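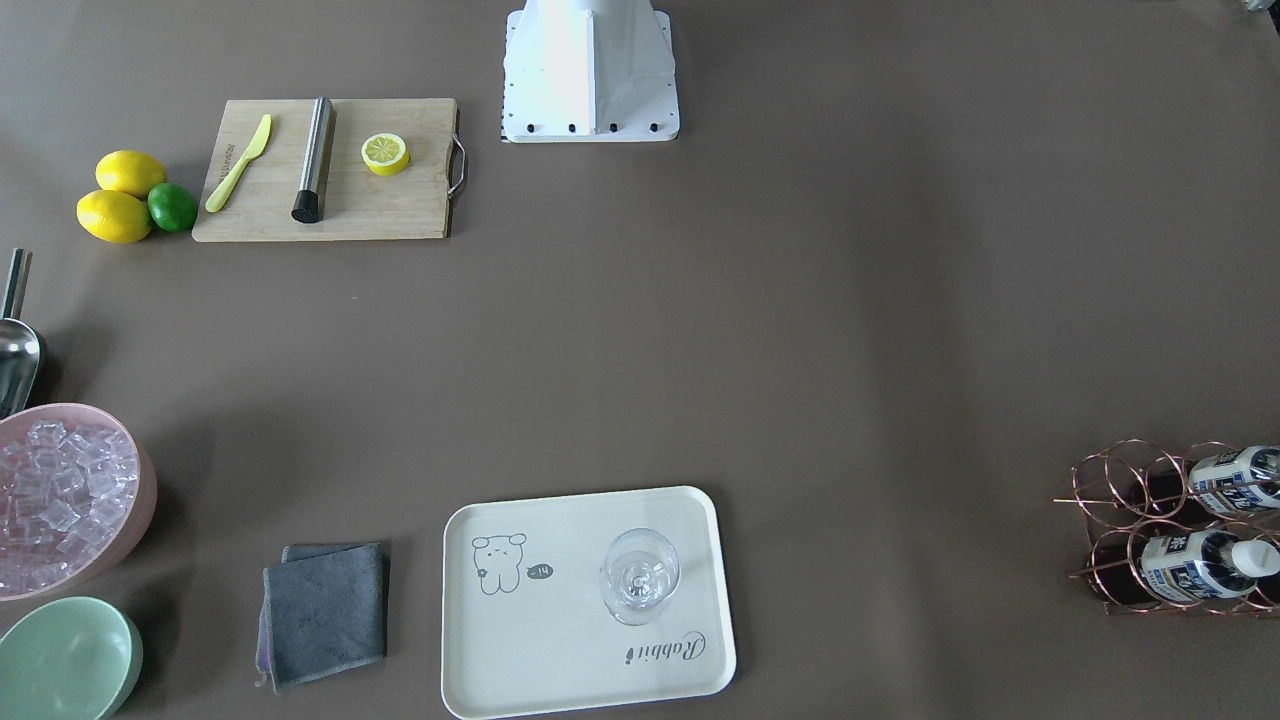
I bought the Zornley bamboo cutting board in November to replace a plastic one that had gone fuzzy in the middle. It has a curved metal handle on one end, and I hang it from a hook next to the stove.

It is light enough to carry to the table with a loaf of bread on it. Limes and mint are fine too. For onions I still get out the big board - the smell stays in the bamboo for a day or two even after washing.

I oil it every 20 days or so. I skipped this over the winter and one corner got rough, but fine sandpaper fixed it. Don't put it in the dishwasher. My brother-in-law Fotis did that with his and it split along the grain.

The handle has a little play in it now. Zornley answered my email in 2 days and said to tighten the screws, so I did. It still moves a bit.

Four stars.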